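Domestic Appliances and Everyday Language
Unit 2: The microwave oven at home

Notes for students. Please read before the tutorial and bring a pencil.

In the last unit we looked at the kettle and the toaster, which do one job and have almost no words on them. The microwave oven is different. It has a door, a panel, a display and several programs, and the person who uses it must understand a small vocabulary before the food gets warm. In this unit we study the panel and then the habits of safe heating.

1. The parts and their names

The body of the oven is called the casing or the cabinet. The door has a window, and many students call it "the glass", which is also correct in daily speech. The part with the buttons is the control panel. In most models for the home it stands to the right of the door, and the display is at the top of it. In older ovens there are two dials instead, one for power and one for time. The cooking space is the cavity, but this word is used mostly in manuals.

Please note the difference between "power" and "time". In the Bonham exercise last year many students wrote that they "increased the microwave" when they wanted to say that they gave it a longer time. Increase what? The reader cannot guess.

2. Quick-time keys

Many panels offer fixed amounts of time, so that the user does not type numbers. You press a key and the amount is added. If the keys are for ten seconds, one minute and five minutes, then a cup of soup for one minute and 20 seconds needs three presses: the minute key once and the ten-second key twice. Write this out in your notebook for two minutes and 40 seconds, and also for six minutes and ten seconds.

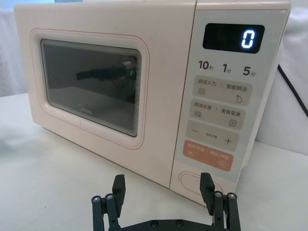
When a panel is in a language you do not read, begin with the numerals. The Chinese character 秒 means second and 分 means minute, so 10秒 and 1分 can be understood after one explanation. The longer labels need more patience. 微波火力 is microwave power, where 火力 is literally the strength of the fire, a nice example of an old kitchen word that continued its life in a machine without fire. 智能解冻 is smart defrost. In English we usually write only "auto defrost" or "defrost".

A coloured key on a panel often has a special importance, but the colour alone is not a rule. Always read the label or the manual before you press it.

3. Heating food: the main points

Use a dish that is marked as suitable for microwave. No metal, and no plates with a gold or silver line.

Cover the food loosely. The steam must have a way out.

Stop in the middle and stir. Microwaves do not warm the food equally, and the edge can be very hot while the centre is still cold.

Leave it to stand for two minutes before you eat. Leftovers should be steaming in the centre. If you have a food thermometer, check that the thick part is above 70 degrees Celsius.

Be careful with plain water and with eggs in the shell. Water can boil over suddenly when you move the cup, and an egg can burst.

4. Cleaning vocabulary

Learn these pairs: wipe down, wipe out; splash, spill; stain, smell; damp cloth, dry cloth. We wipe down the outside and we wipe out the inside. For a smell, put a bowl of water with some slices of lemon in the oven, heat it until it steams, wait with the door closed, and then wipe.

Homework

Choose an appliance in your own kitchen and copy every word from its panel. Write a short instruction for a guest who has never used it. Use the imperative (press, turn, wait) and do not write more than one page. The Velleck reader, chapter 2, has a model text for a rice cooker which you may follow.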